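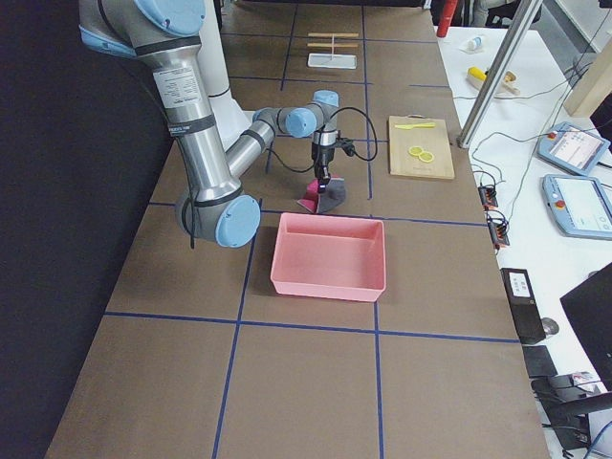 Amau Building Services
Request details

Subject: Table 4, Room 11: grid tape overlapping, item positions unclear
Category: Furniture and fixtures / Surface markings
Submitted by: Conceição Salgado
Assigned to: Dennis Mosoti
Priority: Normal
Status: Closed, with one follow-up item
Location: Amau, Room 11
Asset: Long table, brown top (supplier: Sterkel)

Original request

The long table in Room 11 is marked off in rectangles with dark blue tape. Staff set out the household and play items according to those rectangles, using the layout card kept in the drawer by the door. The markings are no longer reliable enough for this purpose, and I am requesting that they be inspected and corrected.

The specific concerns are as follows.

1. The long horizontal line across the lower-middle part of the table is uneven. Pieces of tape have been laid over one another, and the line wavers where they overlap. When a flat item is set along this line it is difficult to say which edge of the tape should be followed.

2. The salmon-pink bin has been placed across a line. The layout card gives it a single rectangle. Two members of staff have read the card differently, and each believes the bin to be in the correct place.

3. The pink and gray cloth is supposed to be laid flat before each session. It has been found bunched up in the rectangle behind the bin. I recognize that this may be a matter for staff and outside the scope of a furniture request, but I include it in case the size of the rectangle is a factor.

4. There is a short piece of tape at the near edge, toward the right, that does not connect to anything. New staff have asked whether it marks a position.

I would also ask for advice on whether the top can be cleaned of old adhesive. We have used only a damp cloth so far and do not wish to damage the finish.

The room is in use every morning. Work can be carried out any day after 2:30 p.m.

C. Salgado
Macedo Early Skills Program

Log

Entry 1. Request received and acknowledged. D. Mosoti assigned. Requester asked to confirm (a) which version of the layout card is in the drawer, (b) whether any tape has been added by program staff after the original marking, and (c) whether the table has been moved.

Entry 2. Reply from C. Salgado:

"The card in the drawer is the August version. I have asked the team about the tape. One colleague confirmed that she patched the lower line on two occasions where the original had started to lift, using the blue roll from the supply cabinet. She laid the new pieces directly over the old. The table has not been moved."

Entry 3. Noted. Patching over lifted tape is a common cause of a wavy line, as the new piece follows the raised edge of the old one and not the surface of the table. Requester asked not to apply further pieces until the inspection has been completed. Inspection booked for Thursday, 2:45 p.m.

Entry 4. Requester asked whether the room should be cleared for the inspection. Advised that the items should remain set out as usual, so that the markings can be compared with the way the table is used.

Entry 5. Inspection carried out by D. Mosoti. Findings are recorded below by area. "Top" refers to the far side of the table and "bottom" to the near side, in keeping with the layout card.

Upper horizontal line. Laid in separate pieces: one toward the left, a shorter one in the center, and a long one running to the right. The pieces are firmly attached. No overlap requiring correction. The card shows this as one continuous line, and the card should be amended to agree with the table.

Upper left vertical line. Runs at a slant down to the upper horizontal. Firmly attached. The slant has no effect on the placement of any item listed on the card. No action proposed.

Long left vertical line. Leans slightly outward toward the bottom. Firmly attached. The rectangles on either side of it are therefore a little different in width from top to bottom. No action proposed unless the program requires equal rectangles.
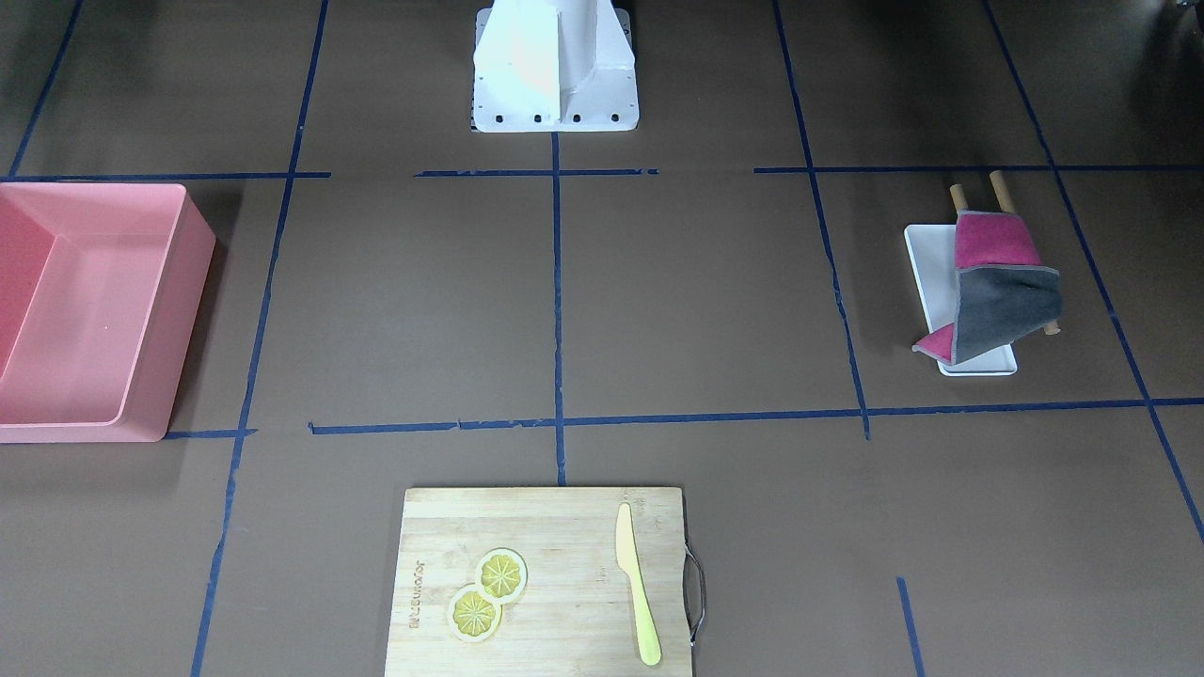 Center vertical line. Straight, and in good condition. It stops just short of the cutting board. The card shows it continuing to the lower horizontal line. Requester to confirm which is intended before any tape is added.

Lower horizontal line. Uneven along its length, with overlapping pieces as reported. At the left, a short separate piece just below the pink bin continues the same line. This line is the main defect and should be taken up and laid again in full.

Right vertical line. Extends from the top down past the lower horizontal. Good condition. No action proposed.

Far right line. Runs diagonally toward the right-hand edge of the table. The card does not show it. Requester to advise whether it has a purpose.

Stub at the bottom edge, lower right. Isolated from all other lines. No corresponding mark on the card. Removal recommended.

Entry 6. Questions from Entry 5 sent to requester, together with the following interim guidance for staff:

- Do not pull up lifted tape by hand. Press it down and report it.
- Do not use a blade or scraper of any kind on the top.
- Place each item fully inside a rectangle. Where an item is too wide, leave it in the larger neighboring rectangle and note this on the card.
- Continue to clean with a damp cloth only.

Entry 7. Reply from C. Salgado:

"Thank you for the inspection. Our answers are below.

Center vertical line: please leave it as it is. The cutting board is set lengthwise, and with the toy knife and the yellow slices on it the children need the full space. A line running beneath the board would serve no purpose. We will correct the card.

Far right line: we believe this was put down for an earlier activity. It does no harm, and the older group uses it as the boundary for items that are finished with. Please leave it.

Stub at the bottom edge: no one on the team can account for it. Please remove it.

Equal rectangles are not required.

On the bin, the team has now discussed the matter. It belongs in one rectangle, open side up and empty at the start of the session. We should be grateful for your view on whether it will fit once the lower line has been laid again."

Entry 8. Responded to requester. The bin has flared walls, so it is wider at the rim than at the base. Where the rectangle is tight, it is the base that should be kept inside the tape. The rim may project over a line without causing difficulty. Recommended that this wording be added to the card, as it would settle the disagreement described in the request.

Regarding the cloth: the rectangle is large enough for it to be folded once and laid flat. The bunching is not attributable to the markings. Item 3 of the request is returned to the program.

Entry 9. Supplier guidance consulted on adhesive removal. Sterkel permits a mild residue remover on this finish, applied to a cloth and never poured onto the top. Building stock includes Prornum residue remover. A test patch was made on the underside and left for the full waiting period. No change in color or sheen was observed.

Requester asked whether replacement of the top had been considered. Any replacement above $2,000 requires separate approval, and the condition of this top does not justify it. The request was not taken further.

Entry 10. Work carried out, 2:40 p.m. to 4:15 p.m.

- Items removed from the table and set aside in the order shown on the card.
- Lower horizontal line taken up, including the patch pieces and the short piece at the left.
- Stub at the bottom edge removed.
- Residue treated with Prornum, wiped with a damp cloth, and dried.
- Lower horizontal line laid again as a single run against a straightedge, using dark blue tape from a new roll.
- Ends pressed down firmly and turned under the table edge where the line reaches the right-hand side.
- Items returned to their positions.

A faint trace of adhesive remains where the stub had been. It cannot be felt with the hand. A second treatment may be requested if it begins to collect dust.

Entry 11. Requester asked to leave the new line undisturbed overnight and to avoid wet cleaning along it for 7 days. Dry dusting is acceptable during this period.

Entry 12. Message from C. Salgado:

"The new line is straight and the team is satisfied with it. The bin fits with its base inside the rectangle. I have added your wording to the card, and the upper line is now drawn in separate pieces. The blue roll has been moved from the supply cabinet to the office, and staff will report lifting tape through this system.

The cloth was laid flat this morning. I will continue to check it.

May we have a second copy of the card? The one in the drawer is marked up in two colors of ink and is becoming hard to read."

Entry 13. Requester advised that the program may send the corrected card to the print desk directly. A laminated copy can be supplied if the file is received by the end of the week. Laminating pouches are held at the front desk and need not be ordered.

Resolution

Lower horizontal line replaced. Isolated stub removed. All other markings retained by agreement with the requester. Layout card corrected by the program.

Follow-up item: tape on the lower line to be checked for lifting at the next routine visit to Room 11. Owner: D. Mosoti.

Materials charged to the Macedo account: one roll of tape. Residue remover supplied from building stock at no charge.

To reopen this request, reply to the closing notice. Requests concerning other tables in the room should be submitted separately and should state the table number.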